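The Long Life of the Kitchen Counter

Okmont was a mill town until the mill closed, and most of its houses went up in a hurry for the people who worked there.
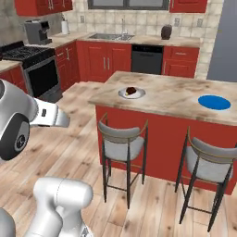 The kitchens in those houses were small. A typical one had a sink under the window, a stove on the opposite wall and a table in the middle. There was very little counter. What there was had usually been built in place by whoever framed the house, and it was topped with whatever could be had cheaply: pine boards, sheet zinc, later linoleum with a metal strip along the front. The table did the real work. Bread was kneaded on it, beans were sorted on it, homework was done on it after the plates were cleared.

The counter as most Americans know it came later. Through the 1920s and 1930s, manufacturers and home economists pushed the idea of a continuous work surface, all at one height, running from the sink to the stove with cabinets above and below. The height settled at 36 inches and has mostly stayed there. It suits some people and not others. A tall cook stoops over it and a short one works with raised elbows, and both are told that it is standard.

After the Second World War the continuous counter went into new houses by the million, and plastic laminate went on top of it. Laminate was light, it wiped clean, and it came in colors. It also had a weakness for hot pans. A good many postwar kitchens still have a brown ring next to the stove where somebody set down a skillet for a moment in 1961.

In Rurnodville, 21 miles down the river road, the old high school has a home economics room that was left alone through two renovations. It has six cooking stations, each with its own sink and a yellow laminate top. The edges have lifted in places and been glued down again. Students still use the room in the spring term. The teachers' handbook from the year it opened is kept in a drawer there, and it devotes four pages to the care of counters. Most of that advice holds up. Use a board. Wipe spills before they dry. Do not sit on it.

Stone came back in the 1980s, first in expensive houses and then nearly everywhere. Granite had been a material for banks and headstones, and it took better saws and cheaper shipping to bring it indoors at a price that a family could think about. Marble followed, along with arguments about marble. It is soft compared with granite, and acid dulls it. Lemon juice left overnight will leave a mark that no cleaner takes out. Bakers like it anyway, for the cool surface, and some owners decide early on that they will live with the marks.

Engineered stone settled the argument for a lot of buyers. It is crushed quartz bound with resin, it can be made to look like marble, and it does not need sealing. It has its own problem, which is borne by the people who cut it. Quartz dust is dangerous to breathe, and a shop that cuts dry, without water on the blade, puts its workers at serious risk of lung disease.

Tzanetos, a stone shop outside Okmont, went over to wet cutting for everything in March, including the small finishing jobs that used to be done dry with a hand grinder. The floor is hosed down at the end of every shift. The shop's basic quote for a straight run of counter with a sink cutout is $2949, installed. Removing the old top is extra, and so is any backsplash. Customers who ask for the cheapest thing in the yard are shown the remnants, pieces left over from larger jobs, which are often big enough for a bathroom or one side of a galley kitchen.

The island is the newest part of the story, though it is really the old table again with a cabinet under it. It came in when walls came down between kitchens and dining rooms, and it gave people a place to put the stools. It needs room. Designers like at least three feet of clear floor on every side, and 42 inches where two people will be cooking. In a house like the ones in Okmont that usually means losing a wall, and a wall that holds up the second floor can cost $4000 or more to open before anyone has picked a countertop.

Some owners have gone the other way. Sterevis, a salvage yard in Rurnodville, sells old kitchen tables faster than it can find them. The ones with a drawer at the end go first. Maple tops are often scarred from decades of knives, and buyers are told they can be sanded. Many leave them as they are. A table in fair shape can be had for well under $1000, and it can be moved to sweep.

For anyone keeping an older counter, upkeep is simple enough. Worn wood wants mineral oil a few times a year, more often near the sink. Laminate seams should be kept dry, and a lifting edge can be reset with contact cement and a clamp. Granite may need sealing: put a spoonful of water on it, wait ten minutes, and see whether the stone has darkened. Tile lasts longer than its grout, and the grout can be raked out and replaced in a weekend.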